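Séries - Coulisses

Le showrunner qui promettait tout et ne lâchait rien

Publié le 16 octobre 2020, par la rédaction

Depuis février, Zhiqiang Yan a publié 530 messages sur la troisième saison de Skododau. Je les ai lus, dans l'ordre, avec un café d'abord, puis sans. On y apprend que le scénario du premier épisode est terminé, que les acteurs l'ont aimé, que l'un d'eux a pleuré dans un train, que la fin va « tout changer ». On n'y apprend ni le titre de l'épisode, ni sa date de diffusion, ni même si le personnage laissé pour mort au fond du réservoir respire encore.

Le procédé n'a rien de neuf. Un feuilleton vit de ce qu'il cache, et les journaux du dix-neuvième siècle savaient déjà couper une phrase au bon endroit. Mais le feuilleton, lui, revenait le lendemain. Skododau n'a pas diffusé une minute inédite depuis dix-huit mois, et la série occupe pourtant les fils d'actualité comme si elle passait tous les soirs.

Rappelons ce qu'elle était. Une première saison modeste, presque sèche, où une équipe de géomètres cartographiait une vallée dont les distances changeaient d'une nuit à l'autre. Peu d'effets, beaucoup de silences, des comédiens qu'on n'avait vus nulle part. La deuxième a eu plus d'argent et moins d'idées : une société secrète, un double maléfique, un compte à rebours. Elle s'est achevée sur deux cliffhangers superposés, le second annulant à moitié le premier. Les fans ont crié au génie. J'ai surtout eu l'impression d'une salle d'écriture qui n'avait pas choisi.

Fillari, la maison de production, assume. Son service de presse parle de « conversation continue avec le public », formule qui mérite qu'on s'y arrête une seconde. Une conversation suppose que l'autre puisse répondre. Or, quand des spectateurs ont demandé en mars pourquoi la coscénariste de la première saison n'était plus créditée, ils ont reçu en retour la photo d'une page de garde floutée et trois points de suspension.
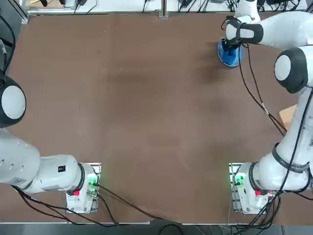 ENQUÊTE

Que contient au juste cette page de garde ? Des forums entiers s'y sont consacrés. Certains y lisent « Le Retour », d'autres « Le Détour », une minorité obstinée « Le Vautour ». Yan a aimé les trois hypothèses d'un même clic. J'ai parlé à un scénariste passé par Fillari, qui préfère ne pas être nommé et qui se souvient de la préparation de la saison deux. Selon lui, le titre d'un épisode changeait parfois le matin du mixage. « On annonçait des secrets qu'on n'avait pas encore inventés », dit-il. Je ne peux pas vérifier la phrase. Elle explique tout de même assez bien le compte à rebours.

Du côté du diffuseur, Cheung, on est plus prudent. La chaîne confirme une commande de dix épisodes et refuse de commenter le reste. Elle a cependant organisé cet été une lecture en ligne du prologue, réservée à 500 abonnés tirés au sort et liés par une clause de confidentialité. Deux d'entre eux m'ont écrit. Le premier jure que c'est ce qu'il a entendu de meilleur depuis le pilote. L'autre a trouvé la chose courte, bien lue, et se demande toujours pourquoi il a fallu signer quatre feuillets pour entendre un homme chercher ses clés.

Il faut être juste : Yan sait écrire. L'épisode de la crue, dans la première saison, reste une heure de télévision que je revois volontiers, et son dialogue entre les deux sœurs n'a pas pris une ride. C'est même ce qui agace. Un auteur de ce calibre n'a pas besoin de raconter qu'un comédien a été « secoué » par sa lecture. Les comédiens sont toujours secoués par leur lecture - je n'en ai jamais vu un seul déclarer publiquement que le script était correct, sans plus.

Reste la question du calendrier. Le tournage, interrompu au printemps comme tous les autres, aurait repris dans les studios de Tarkton. « Aurait », parce que Fillari n'a communiqué qu'un clap posé sur une chaise, sans date lisible. Les équipes de postproduction que j'ai sollicitées n'ont pas répondu, à l'exception d'un monteur qui m'a renvoyé vers le compte de Yan. J'y suis donc retourné. Un nouveau message venait d'y paraître : « Si vous saviez. »

Justement, on aimerait savoir. Le public de Skododau a été patient, il a acheté les coffrets, il a supporté le double maléfique. Cheung promet une bande-annonce avant la fin de l'année. Je la regarderai, évidemment, et je noterai combien de plans viennent des saisons précédentes.

À lire aussi
- Faut-il encore regarder les génériques ?
- Reboots : la liste de ceux qu'on n'avait pas demandés
- Skododau, saison 2 : notre critique de l'épisode final
- Pourquoi les pilotes sont souvent meilleurs que la suite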